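I started sleeping badly in October, and it took me most of the winter to do anything about it. I'm writing this down mainly so I remember what worked.

The pattern was always the same. I fell asleep fine at eleven, woke up at 3:40, and lay there going over work until the alarm. By the second month I was making mistakes I don't normally make. I sent Ruth Benavides an invoice for 929 dollars that should have gone to Leopold Danzer, and neither of them was pleased.

My first fix was to buy things. I got a Dollura pillow, which is too tall for me, and a bottle of Purnero drops that tasted like lawn clippings. Neither made a difference. I also tried going to bed an hour earlier, and that only meant I woke up at 2:40.

Zoila Villca, who I used to work nights with, told me to stop looking at the clock. I thought that was too simple, but I put the clock in a drawer and charged my phone in the kitchen. The first few nights were worse. After that I still woke up, but I didn't know what time it was, so I couldn't do the math on how much sleep I had left. The math was a big part of the problem.
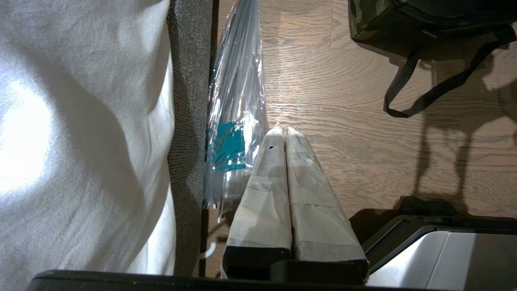
The second change was coffee. I had been having my last cup at four in the afternoon, and I moved it to before noon. I got headaches for two days and then they stopped. I'd always said coffee didn't affect me, and I was wrong about that.

The third was getting up when I couldn't sleep. If I've been awake long enough to be annoyed, I go sit in the other room with a dull book – right now it's a history of canals that Yhon Henao lent me – and I go back when my eyes get heavy. I've read 200 pages of it, so you can tell it wasn't an instant cure.

I also keep the heat lower at night and wear socks. I have no idea if the socks matter.

These days I sleep through most nights. I still have a bad one before a deadline, and I've quit treating it as the start of another bad stretch. The Dollura pillow is free to anyone who wants to come pick it up.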